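Boonchu's photo app will start asking before it scans your kid's pictures 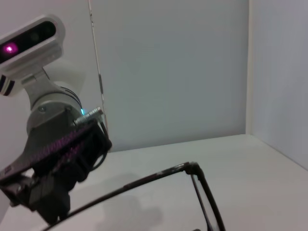 By Buppha Wannasri
Consumer privacy
Posted Monday, 7:40 a.m. | 3 min read

I've had the Boonchu photo app on my phone for years, mostly because it's the one my whole family could agree on, so I paid attention when the company slipped a new privacy note into its help pages over the weekend. The short version: starting in September, Boonchu will stop grouping the faces of children under 13 unless a parent turns the feature on.

Right now it works the other way around. You upload a batch of birthday pictures, the app sorts everybody into little circles, and you get a "Who's this?" prompt for each one (my nephew has been filed under three different names, and one of them is the dog's). If you don't want that for your kids, you have to dig through Settings, then Library, then People, then a menu called More, and switch it off for each child. I timed myself doing it last night and gave up to make dinner.

The new setup puts the question up front. The next time you open the app after the update, you'll get a full-screen message asking whether you want faces of children grouped at all. Say no, or just close it, and Boonchu says it will delete the face templates it already has within 190 hours. That's an oddly specific number and I asked about it. A spokesperson told me it covers a week of backups plus some slack, and wouldn't go further than that.

Your photos stay put, by the way! Only the templates go, meaning the bits of math the app uses to decide that two pictures show the same person. Albums you made by hand won't change either.

The switch comes after a pretty loud spring for the company. A parents' group in Gedstead noticed that a shared school album was suggesting names for children whose families had never signed up for Boonchu at all. They wrote an open letter, it got passed around, and by the end of it almost 2,000 people had signed. The letter asked for two things, a default of off and a way for people without accounts to get their kids' data removed.

They're getting the first one. The second is fuzzier. Boonchu says there will be a web form for non-users "later in the rollout," and when I asked if that meant this year, I got the same sentence back again. I also asked how the app decides someone is under 13 in the first place, given that plenty of people never enter a birthday. The answer is that it guesses from the picture and, when it isn't sure, treats the person as a child. I like that better than the opposite, though I'd love to know how often it's sure.

Stera, the smaller rival that a few of my readers keep telling me to try, already leaves face grouping off for everyone. Ilo does its sorting on the phone and says no templates reach its servers. Neither one has as much free storage, and moving a big library is a pain. I have 900 videos in mine, most of them of a lake, and I'm not looking forward to finding out what the export button does with them.

If you'd like to get ahead of the update, the old menu still works today. It's Settings, Library, People, More, then tap each face and pick "Stop grouping." Anyone who shares an album with you has to do the same on their own account, so you may want to text your sister.

The change reaches Android phones first, with iPhones and the web version to follow. Boonchu wouldn't give me a day for any of them. I'll update this post when the message shows up on my own phone.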